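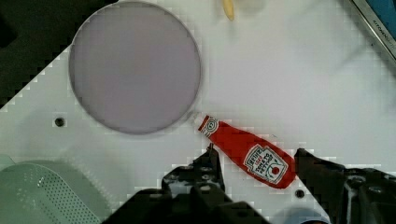
By Flunalel Staff
14th July

The ketchup bottle is what people pick up first. It's red with a white cap, and the label says TOMATO KETCHUP with a little tomato on it, so even a child who can't read yet knows what it is. Next to the pale plates and cups that fill most toy kitchens now, it looks like it came from a different store.

In a way it did. Toy dishes and toy food are usually designed separately, and the two have been moving apart for years. The dishes have gone quiet: lavender, mint, gray. The food has stayed bright. A parent who buys a boxed dish set and then adds groceries one at a time ends up with both.

Jorside, a toy store with a single long aisle of play kitchens, carried 67 different food pieces last November. Its best seller was a squeeze bottle. The store puts this down to the price and to the fact that a bottle goes with everything. A child can put ketchup on a pancake, a fish or a shoe.

Dishes are bought less often and kept longer. The ones that get used most are the ones with a clear job. A cup with a handle is for drinking and a plate is for serving, and most two-year-olds can work that out without help. A colander takes a little longer, but once a child has seen one used at the sink it rarely goes back in the box.

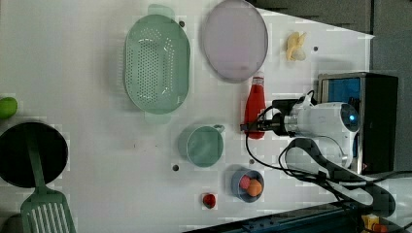 Size matters more than the packaging suggests. A colander big enough to hold a whole toy dinner is more useful than three small pots, and it doubles as a place to put everything at cleanup time. Ovals are harder to stack than circles. If shelf space is short, buy round plates and let the colander be the odd one.

Lau, which sells secondhand toys, listed 1512 kitchen pieces over the past year. Cups and plates went quickly. Fruit was slower, especially fruit in unusual shapes that buyers had trouble naming from a photo. Hanard, a toy library with 800 member families, has the opposite problem. Its fruit goes out every week and comes back one piece short.

For a first set, two cups, two plates, one bowl and a colander will do. Add four or five foods and one bottle. Wash the plastic pieces in warm soapy water and leave them on a towel overnight.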